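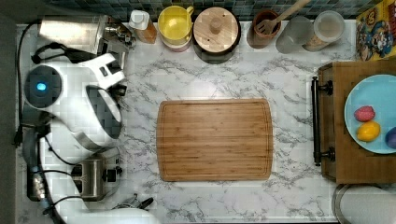 Minutes taken by H. Didenko

Kavville Kitchen Automation Practice Group, meeting of 21 June 2018, held at Nalside

The chair welcomed everyone warmly, with a special hello to the two members from Cellorach who had come a long way and brought pastries. The minutes of the December meeting were read and accepted with one small spelling fix.

Counter layout. We had a long and friendly talk on how much clear space an arm should have on a home counter. It was agreed that the cutting board goes in the middle with bare counter on every side, and that jars, mugs and utensil crocks belong along the backsplash. Several members felt the toaster sits too close to the arm in the current setup, and the draft will now ask for it to be unplugged whenever the arm is powered.

Cables. The draft said "tidy," which pleased no one. New wording: power cables are to run along the wall side and be fixed down every 900 mm.

Indicator light. Left as it stands, after a good deal of discussion, until we know what the other makers do.

Comments received. All 117 have now been read, and our sincere thanks go to those who wrote in. Only 2 remain open, both on cleaning the fingertips between foods.

Action: Cellorach to send revised text on cables and cleaning before the next meeting. Nalside kindly offered the room again.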